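Moving the pantry out of the basement

June 10, 2023

14 comments

We finished moving the pantry upstairs last week. I said in November that I'd write it up when it was done, and a few people have asked, so I'll put down what we did and what it cost before I forget.

The old setup was a set of metal shelves at the bottom of the basement stairs. The previous owners left them and we used them for six years. Every can of tomatoes meant a trip down and back up, and in the spring the bottom shelf got damp. We lost a bag of rice and most of a bag of flour that way. After my knee surgery I stopped going down there more than once a day, and we started buying doubles of things we already had.

The space we used is the coat closet by the back door. It's 30 inches wide and a little deeper than I'd like. The coats went to hooks in the hall. Eun-ji was against this at first – she thought the hall would look messy, and it does, a little. We have mostly stopped noticing.

I took out the rod and the single high shelf, patched the holes and painted everything white. Then I put in five shelves. The bottom one sits high enough for the recycling bin to slide under. The next two are full depth and hold the heavy stuff: rice, flour, oil, the big jars. The top two are only half as deep. I can see everything on them without moving anything, and I wish I had made the middle ones a few inches shallower too.

Total cost was some 200 dollars. Most of that was lumber. I bought the brackets from Insaurralde, the hardware store on the corner, and had to go back for more when I found that one of the studs wasn't where I thought it was. The paint was left over from the bathroom.
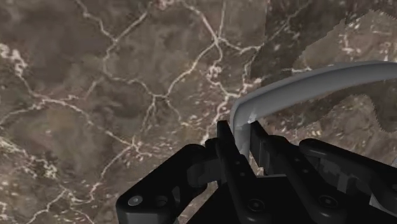
The door took longer than the shelves. It had always stuck in humid weather, and with coats in there it didn't matter much, but a pantry door gets opened all day. I planed the latch side, hung it again, and it still rubbed at the top. Ji-hoon So from two houses down came over with a longer level and showed me the frame was out, so I shimmed the bottom hinge and that fixed it. I had been planing the wrong edge.

For containers, we didn't buy a matching set. I know people like how they look. We use the jars we already had, plus some square plastic ones for flour and sugar. Round jars waste space but they were free. I write the date on masking tape and stick it on the lid. Spices stayed in the drawer by the stove.

Once everything was in one place I could see how much we had been overbuying. There were nine cans of chickpeas. We had three open bags of brown sugar, all hard. I made a list and taped it inside the door, and if something is on the list we don't buy it. We have been eating a lot of chickpeas.

The basement shelves are still there. They hold paint, the canning pot and the extra paper towels. I ran the dehumidifier for most of May and the wall behind them is better, but I wouldn't put food down there again.

Still to do: a light. The closet is dim after dinner and I've been using my phone. Da-eun says the stick-on battery ones fall off after a month or two, so I may run a real one from the hall switch. If anyone has done that in an older house with plaster walls, please leave a comment.

Share 6 | Tweet 2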